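Karakaya refurbishing site, open afternoon: visit notes

The Karakaya site opened its refurbishing floor to visitors for one afternoon in February. I went mainly for the desktop line, which supplies the Trirstead schools program. The tour started at 2 p.m. at the loading dock and followed a machine from intake to the packing bench.

Intake is a pallet scale, a label printer and a long shelf. Each tower gets a barcode and a short inspection for dents, missing feet and damaged front ports. The shelf holds 40 towers, and the floor manager said it is normally full by noon. Towers with swollen capacitors go straight to the parts cage.

Dust removal comes next, in a closed booth with filtered extraction. The booth was switched off during the tour, so I can't comment on noise. Compressed air is limited to low pressure, and fans are held still while they are blown out.

Teardown was the part worth the trip. Towers are laid on their sides with the panel off. The order is fixed: drives, then memory, then expansion cards, and the processor last if it is being swapped. Drives leave in a locked tray for wiping. Memory goes to a tester made by Vekine, which runs a full pattern pass on each module. I asked about failure rates and was told they are tracked per supplier and not published.

Processor work takes the most care. The retention frame is opened, old paste is cleaned off the lid with alcohol, and the socket is checked under a magnifier before the frame is closed again. Bent contacts mean a board swap - the site does not attempt to straighten them.

Power supplies are load tested outside the case. The written procedure, which is called Ridano on all the wall sheets, gives a pass band for each rail and a separate limit for ripple.

Output is up to 200 units a week. The last Trirstead order was 576 machines, packed in reused foam, with the keyboards shipped separately.

Parking is tight and the side entrance is badly marked. Safety shoes are lent at the door, large sizes only.
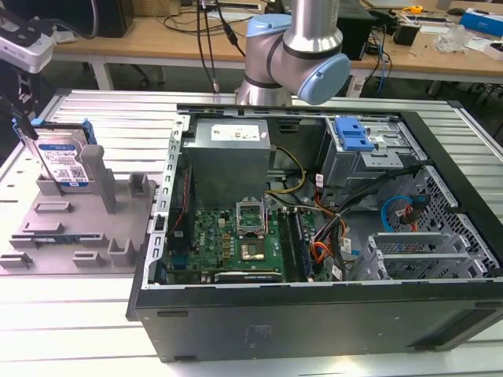
Ozan Ekinci wrote in to say that the paste should come off before the retention frame is opened, with the processor still clamped, and that doing it the other way around is how cleaning fluid ends up in the socket.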